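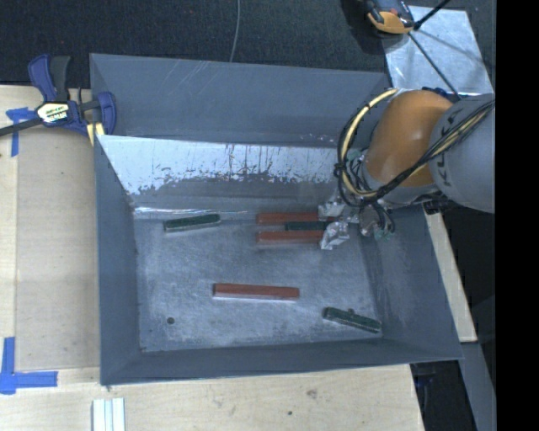
Block Sorter and Packer – Part Time

Osness is hiring one person to sort and pack colored blocks for our classroom sets. The job is 25 hours a week, mornings, at our workshop behind the Polat building. It is a permanent position and we would like it filled before the end of the year.

What the work is

Blocks come to the packing bench in metal bins, colors mixed. Most of what we handle at the moment is red and dark green, and the pieces are plain rectangular blocks. You take them out of the bin, look each one over, and put it with its own color. Blocks with rough edges or marks go in the reject tray. The rest are packed in sets, labeled and stacked for pickup.

On a normal morning the bench turns out up to 100 sets. In October, when the school orders go out, it is busier and we ask everyone to take an extra shift or two.

You will also:

Wipe out the bins at the end of the shift and stack them under the bench
Keep the plywood bench tops clear of dust and tape
Write down the reject count for each color on the bench sheet
Help unload the delivery on days when it comes in before noon

What we are looking for

No experience is needed. Songül Güneş runs the packing bench and will train you for the first two weeks. You should be able to tell red from green reliably under indoor light, stand for most of a shift, and lift a full bin with a second person. Basic written English is enough for the bench sheet and the labels.

Someone who has done kitting, picking or inspection work before will settle in faster, but we have hired people straight from school and people coming back to work after years away. Both have worked out fine.

Hours and pay

Shifts start at 7:45 and end at 12:45, five days a week, with one paid break. Pay is hourly and depends on experience – we will tell you the rate on the phone before you come in, so you don't make the trip for nothing. Gloves and an apron are provided. Bring closed shoes. There is parking in the back lot, and the bus stops across the street.

How to apply

Send a short note with your name, phone number and the date you could start to Mahsa Mousavi in the office, or leave it at the front desk. A résumé is welcome but not required. Applications are open until November 29, 2022.

We will call everyone who applies. If it sounds like a match, you will be asked in for an hour at the bench with Songül, paid at the starting rate, and a talk with Kadir Soylu, the workshop manager.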